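Course Notes, Unit 5: Evaluating Manipulation Policies in Simulation
August 13, 2024

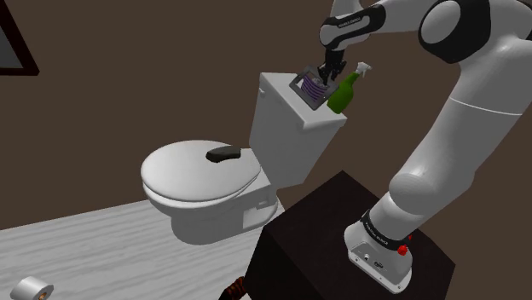

Fig. 5.1. Simulated bathroom task. The gripper holds a flat, box-like object just above the lid of the toilet tank; a spray bottle stands on the same lid.

5.1 Why the placement task is used

Unit 4 dealt with grasping from an open table, where most of the space above the object is free. Placement on a narrow raised surface is harder to score and easier to get wrong. In the Hayat task set the target surface is the lid of a toilet tank, and part of that surface is already taken up by a second object. The policy must bring the held object down without touching its neighbour, and must release it so that it stays where it is put.

The arm is fixed to a pedestal in front of the toilet. It has to reach up and over, so the wrist works well away from the base. In Fig. 5.1 the held object is tilted. A tilt of this kind matters for the contact model: the first touch will be along an edge or at a corner, and the object will turn about that point before it settles. A policy trained only on level approaches tends to let go too early.

5.2 Success condition

An episode counts as a success if all of the following hold at the final time step:

(a) the centre of the object lies within the outline of the lid;
(b) the fingers are open and clear of the object;
(c) the object's speed has stayed below the threshold for 2 seconds;
(d) the neighbouring object is still upright.

Condition (d) was missing from the first release of the task set. Without it, policies that pushed the bottle off the tank were scored as correct. Results from that release should not be compared with those given in this unit.

5.3 Data and splits

The training set holds 2214 demonstrations, all generated in the Skutar simulator by a scripted planner with access to the full state. Object poses, surface colours and light levels are drawn afresh for each one. The test set has 500 starting states, fixed by seed and shared by all groups. Do not tune on these. A separate validation split is supplied in the same folder.

Objects on the floor and on the seat lid are left in the test scenes. They take no part in scoring — but they do appear in the camera input, and a policy may learn to depend on them. The ablation in Exercise 5.3 removes them one at a time.

5.4 Reading the results

Report the success rate over the full test set with a 95% interval. For a binary outcome the Wilson interval is preferred to the normal approximation, which behaves badly near zero and one. Train each policy with 5 seeds and report the spread between seeds separately; it is often wider than the interval from the test set alone.

Failures should be sorted by the first condition broken. A raw success rate hides the difference between a policy that misses the lid and one that lands on it and knocks the bottle over.

Exercises

5.1 Derive the largest tilt at which the object can be released from rest, with one edge in contact, and still settle on the lid. Assume no slip.
5.2 Run the Tekitz baseline on the validation split and tabulate failures by condition.
5.3 Repeat 5.2 with the floor objects removed. State whether the change lies outside the seed spread.

Submit code and tables together. Plots without the underlying counts will be returned unmarked.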